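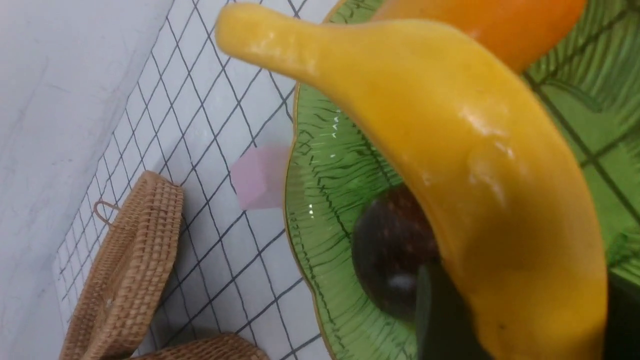 ## 一、果盘:先摆大件

本节练习静物摆放,教具是叶形绿盘和仿真果蔬。盘沿有金色细边,摆放时尽量露出一段。香蕉最长,先定它的方向,再放深色圆果和橙色果子。深色果子可以让香蕉挡住一部分,前后关系更清楚。

画稿上先标三处:

- 香蕉弧线的最高点
- 深色圆果露出部分的轮廓
- 盘沿的波浪边

## 二、盘外的东西

盘里不必放满。香蕉和胡萝卜可以移到格子布上,上下交叠,盘中只留一个橙黄色的长形果子。小方块用来比较颜色和距离,粉色、绿色、黄色各画一遍色样,再上正稿。 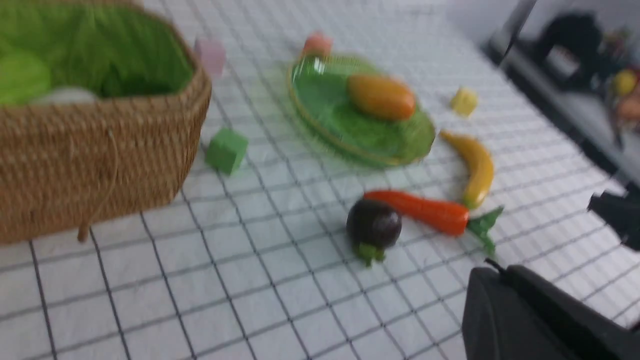 ## 三、藤篮与篮盖

篮子放左侧,盖子立在篮身后面。先画篮口的外形,再画盖子的弧边,编织纹最后处理,只在明暗交界处画细。篮口的绿色衬里有褶皱,用大块面概括。前面垂下的细绳单独起一条线。
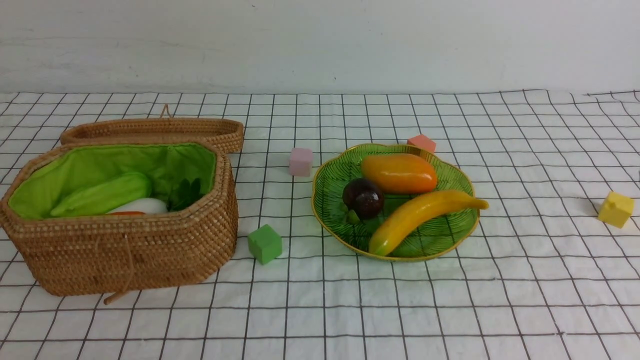

图3 藤篮、篮盖与格子布

格子布的线向墙面方向收拢,先用它定透视,布面起皱的地方再改弯。

篮内蔬菜按明度分三档:白色圆形的最亮,浅绿长条的居中,深绿叶菜最暗。叶菜与衬里颜色接近,边缘可以画虚。
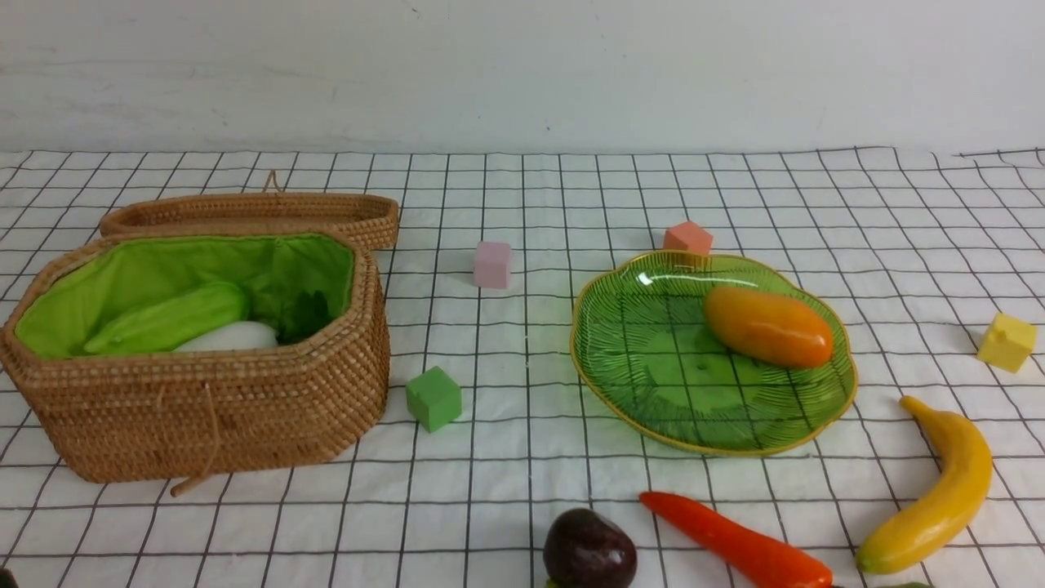
## 四、作业

1. 小构图9张,每张限时11分钟。
2. 选一张放大,铅笔起稿30分钟后上色。
3. 画稿背面写姓名,交给田晓燕老师,教室136。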